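Sorow Publishes Teaching Trial Results and Asks Buyers to Read the Failures First

GOLTNESS – Sorow, the independent testing group that reviews automation products for small manufacturers, today released the results of its April trial of Busari, a software package sold on the promise that anyone on a shop floor can teach a robot arm a task by showing it how.

The short version: people can show the arm a task. Whether the arm has learned it is a separate matter, and Sorow says the sales material for this class of product tends to blur the two.

The trial used 323 demonstrations of one job, picking up a toy building brick and pressing it onto a studded baseplate. Some were given by hand, with the operator taking hold of the arm and moving it through the motion. The rest were given by remote control, with the operator working from a handheld controller. The same arm and the same bench were used for both.

"We picked bricks on purpose," said Wilmer Lozano, who led the trial. "A brick is either down on the studs or it's sitting crooked on top of them. You can't argue your way around that in a slide deck." 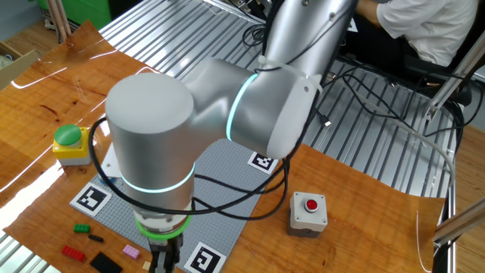
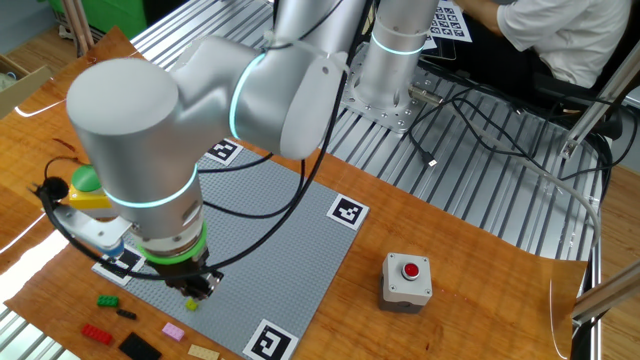 Sorow's first complaint concerns the word "anyone." The group recruited 5 operators with no background in robotics and gave each the training session that comes with Busari. All of them could move the arm where they wanted it by the end. Only 2 gave demonstrations consistent enough for the software to repeat the job without extra coaching from Sorow's staff.

The others made mistakes that any patient person would make. They paused to think, and the software treated the pause as part of the task. They went back to fix a poor grip, and the arm later copied the correction along with everything else. One operator approached bricks from a slightly different side each time – a perfectly sensible thing for a human to do – and ended up with an arm that hesitated over every brick it was given.

Hand guidance and remote control each had their own trouble. Guiding by hand felt natural and went faster, but operators leaned on the arm without noticing, and small pushes showed up in the recordings. Remote control kept hands off the machine and gave smoother paths. It was also slow, and operators had a hard time judging height in the last moment before contact.

Sorow is not recommending one method over the other. It is also declining to publish a single success rate, a figure that vendors had asked for ahead of the release.

"A single number would be on somebody's brochure by the afternoon," Lozano said. "It would be a number for our bricks, on our bench, under our lights. If you pack jars or load trays, it tells you nothing, and I don't want to be quoted as if it did."

The report does give Busari credit in places. Setup was quick. The recordings are easy to review and bad ones are easy to throw out, a feature Sorow would like to see copied elsewhere. And when the demonstrations were good, the arm did repeat the job.

Buyers considering a system of this kind are advised to ask for a trial on their own parts, with their own staff doing the teaching. Sorow also suggests asking how many demonstrations were discarded before the one shown in the sales video. In the group's experience, that question is seldom answered on the first call.

A second round is planned at the Conceição workshop and will run for 6 weeks. It will use parts supplied by member firms, and the operators will work without Sorow staff in the room. No vendor has paid for either round.

The full report, including all discarded recordings, is available to members on request. Non-members may ask for the summary and the test procedure.

Press contact: Wilmer Lozano, Sorow, Goltness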